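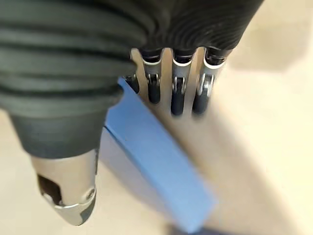

## Gosling Team Moves to Block Handling Trials

The manipulation group at Gosling Technical College has started the second phase of its student project, a set of pick-and-place trials using a multi-fingered hand. The work is part of the spring course in applied automation and will count toward the final grade of everyone enrolled.

The task is fixed. A rectangular block is set down at an angle chosen by the operator, and the hand must grip it between thumb and fingers, raise it 70 mm, hold, and set it down inside a marked area. A trial is scored as a pass only if the block stays in the grip for the full hold and lands with all four corners inside the line. Partial credit was dropped after the first phase, when students disagreed on how to score a block that landed across the line.

Each run is planned at 300 trials. The first complete run, using a grip routine named Ukon, gave 131 passes. Most of the failures came from rotation: the thumb met the block too near one end, and the block turned as the fingers closed. A smaller group of failures was logged as early release.

The second routine, Nireo, changes the order of contact. The thumb is brought to the side face first and held at a set position, and the fingers then close at reduced speed until the motor current passes a threshold. The approach angle is taken from the long edge of the block. Under Ukon it was taken from the center point and a stored orientation, and small errors in the stored value carried through to the grip.

Roy Dobson, who teaches the course, said the low first figure was useful.

"We had a routine that looked fine in simulation and failed more than half the time on the bench," Dobson said. "The students went through the logs and found that most of it traced back to the contact point. That is a problem they can work on."

Dobson has asked for the threshold to be frozen before the Nireo run begins. During setup, students had been adjusting it between trials, and results taken at different settings can't be combined. The value now sits in a locked configuration file, and any change restarts the count.

Logging has also been revised. Joint position, motor current and elapsed time are written to a single record for each trial, with a one-line operator note. Records from the first phase were kept in separate files and had to be matched by hand, and 373 entries from setup and practice were set aside after their time stamps could not be aligned.

The Nireo run begins Monday in the automation lab, with two students on each shift, one operating and one scoring. Results for both routines will be presented at the department's open session in June. Code and trial records will be posted to the course repository under the project name Urance once scoring has been checked.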